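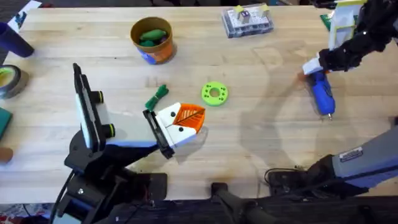

**Ruth Cárdenas**, second reader, bench and small-parts checks
Room 818, Mustonen building, October round

The first reader was Tumaini Obura, whose marks are in the list. My comments follow each one. I was asked to countersign and I'm countersigning most of it, with grumbling.

Marks: **OK** / **FIX** / **?** (I don't believe the mark until I see more)

## 1. Tabletop

- [x] Surface sound, no splinters or lifted grain. **OK**
 - I ran a cloth over it and the cloth didn't snag. Fine. Light wood like this flatters itself, though, and a dent you'd spot on a dark bench gets by you here. Next time use a flashlight held low.
- [x] Finish intact. **?**
 - What finish? The sheet says "oiled yearly." I asked Osaze Chukwu who oils it and he asked me who oils it. I'd like a name in that box.
- [x] Top fixed to its frame. **OK**
 - Two of the bolts took a quarter turn. Tumaini says that counts as tight. I say it counts as tight now.

## 2. Things left out on the table

- [ ] Surface clear except for items in use. **FIX**
 - Marked OK on the first reading. No. There are small tools and printed parts and containers scattered over it, and I have never met a table where all of that was "in use." If it is in use, somebody can tell me what for.
- [x] Loose cord tied. **OK**
 - The green one is looped and tied, which I'll give credit for. One end still sticks out from the bundle. Tuck it in. A loose end is what catches a sleeve.
- [ ] Printed parts labeled or binned. **FIX**
 - The lime-green ring, flat, with the circle of little holes around its rim. I asked three people what it belongs to and got three answers, one of them "Nilton," which is the name of a project that ended before I started here. Bag it and write on the bag. If it goes unclaimed for 14 days it goes in the scrap box, and I don't want to hear that it was important.
- [ ] Containers marked with contents. **FIX**
 - The round cup-shaped one with the tan-brown band and the orange lower part is a good, cheerful container. Cheerful isn't a label. Our rule says every container on a work surface gets a sticker saying what goes in it, and "you can just look" was not accepted as an answer last October either.

## 3. Small tools

- [x] Tools counted against the list. **?**
 - The list says 29. The first reading also says 29, in the same pen, with no initials beside any line. Forgive me, but a count that matches perfectly on the first try makes me want to watch someone do it. Recount on Friday with Urho Hyvönen reading the list aloud.
- [x] Sharp tips covered when put down. **?**
 - Covered with what? We ordered caps from Koltinon and I signed for the box. I haven't seen one on a tool yet.
- [x] Damaged tools pulled. **OK**
 - One driver with a chewed tip was in the reject tray, tagged and dated. Good work, and I mean it.

## 4. Lighting and reach

- [x] Light good enough for fine work. **?**
 - Soft gray shadows fall across the wood and there's a big rounded one on the right half. A small black screw on the floor of a shadow is a screw you find with your palm. Move the lamp before anybody tells me it's "bright enough," and try it with actual screws.
- [ ] Dropped items can be reached without leaning over the table. **FIX**
 - Joyce Mutiso keeps a grabber stick on the shelf by the door. It belongs within arm's length of the bench. She agrees, and has agreed before.
- [x] Walkway beside the bench clear. **OK**
 - It was clear at nine in the morning. Somebody walk it at four.

## 5. Cleaning

- [x] Wiped down at end of day. **?**
 - The log has 20 entries, all at 5:00 p.m. exactly. I don't doubt the wiping so much as the clock. Write the real time.
- [x] Wipes safe for bare wood. **OK**
 - The Janel tub says wood is fine. I tried a patch on an offcut anyway and left it overnight. No mark.
- [ ] Crumbs and shavings brushed off before wiping. **FIX**
 - There's no brush. The box was ticked with no brush in the room.

## Signing

I'll sign sections 1, 4 and 5 once the open marks have a name next to them. Sections 2 and 3 stay open until the recount. Tumaini thinks I'm being hard on a table, and has written so in the margin of the first copy, which I've kept.

| Item | Who | By |
|---|---|---|
| Name for the oiling box | Osaze Chukwu | Friday |
| Ring bagged, cord end tucked, containers stickered | Tumaini Obura | Friday |
| Tool recount, read aloud | Urho Hyvönen | Friday |
| Grabber stick moved | Joyce Mutiso | today |
| Lamp moved, brush bought | R.C. | today, and check me on it |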